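Utility Room Organizer (part-time), Sallus Home Services

Last updated: January 2021

Sallus is looking for a part-time organizer to work on small rooms in private homes and rental apartments. Most of the work is in laundry rooms, utility corners and home offices that share a space with the washer and dryer. You would set up shelving, decide with the client what goes where, put things in baskets and leave the surfaces clear.

The position reports to Howard Lambert, who runs the Sestley office. It is 24 hours a week over four days, with the possibility of more in June when the rental turnovers start.

What the work looks like

A typical job is one room and takes half a day. The client has usually run out of places to put small items, and they end up on the desk or on top of the machines. We use a few kinds of storage over and over: tabletop wire-mesh shelves with light wood boards, plastic baskets that fit in the compartments, and hooks if the wall allows it. We don't build custom furniture and we don't do plumbing or electrical work.

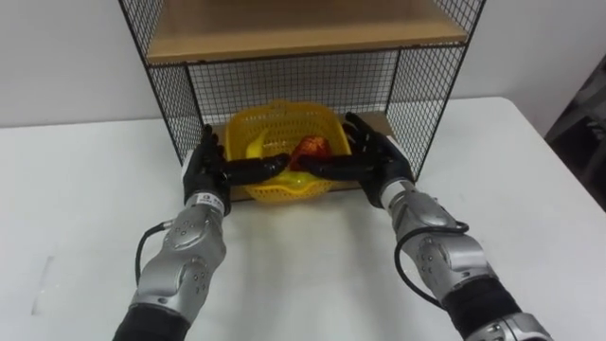

Baskets go on the lower board first. The upper board is for things the client reaches for every day, and it should never be packed so full that you have to move one item to get at another. You will learn our layout rules in the first two weeks. They are not complicated, but we do expect them to be followed, as a different organizer may do the next visit at the same address.

Many clients work at home and keep a standing desk in the same room as their laundry machines. In those rooms the desk comes last. Shelving goes toward the back and to one side so that the client still has a full working surface, and nothing is stored where it would block a machine door or sit against a radiator. Before you leave, you clear the desktop, put each small item in its basket or on a shelf, and wipe down.
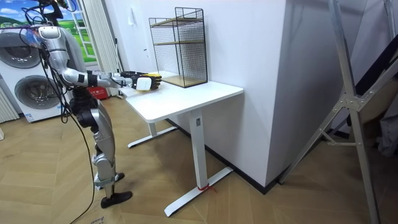
Your duties

- Meet the client at the address and go over the room with them
- Sort small items and agree on what stays, what moves and what is thrown out
- Assemble wire-mesh shelves and place the boards and baskets
- Wipe shelves, desktops and the outside of appliances
- Fill in the room sheet and take one photo of the finished shelf
- Return unused baskets and boards to the Sestley storeroom by the end of the day
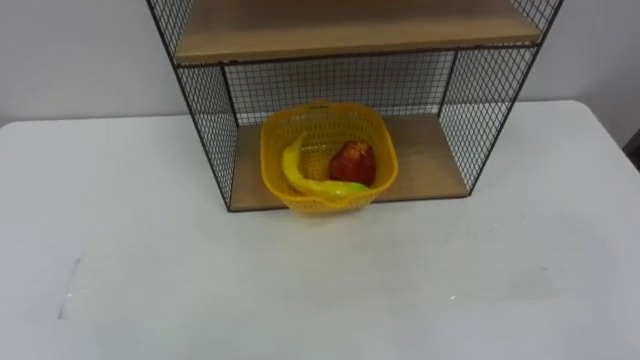 Yellow basket on the lower board, table clear in front.

What we ask for

You should be able to lift 30 pounds and be on your feet for most of a shift. A driver's license is required. We have one van, and you would share it with Gert Mkhize, who does the deliveries. Experience in housekeeping, retail stocking or moving is useful. We will also read applications from people who have none of these.

You need to be comfortable in other people's homes and able to keep quiet about what you see there. Clients sometimes change their minds halfway through a room. When that happens you stop, ask, and write down the new plan on the room sheet.

Pay and terms

Pay is $594 a week before tax for the first three months and is reviewed after that. Gas for the van is covered. Work shirts and gloves are supplied, shoes are not. There is a paid training period of two weeks at our practice room on the Angelovski building's ground floor.

How to apply

Send a resume and a short note on a room you have organized, at work or at home. Photos are welcome but not needed. Put reference 1537 on the envelope or in the subject line. Applications can also be dropped off at the front desk, Suite 294, Angelovski Building, Sestley. We hold interviews as applications come in and will close the listing when the position is filled.

Comments (4)

marlene_k
Is the 24 hours fixed or can the days be moved around? I have school pickup at 3.

Sallus office
The four days are fixed once the schedule is made, but you can tell us at the interview which ones suit you. Half-day jobs in the morning end by 1.

DT
I did this kind of work for Mivell for two years. Do I still have to do the whole two weeks of training?

Sallus office
Yes, everyone does. It is paid at the full rate.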